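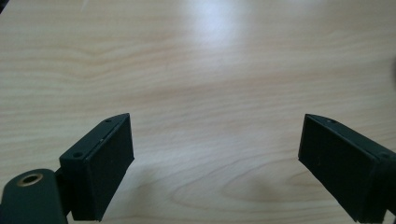 August 2025

Drove Ruth to the bus and was home before nine. Weeded the onion bed, then did the bills. Water came to 21 dollars more than in June – the soaker hose, I expect. Wendy called about the Lengyel concert and I said yes. Lalit dropped off four jars of plum jam. Soup for supper. Read one chapter and went to bed early.

Recent entries
Ruth's bus pass
Beans, second picking
A letter from Cillian

Last updated: Wednesday evening

© Sandra Yeoman | Contact | Back to top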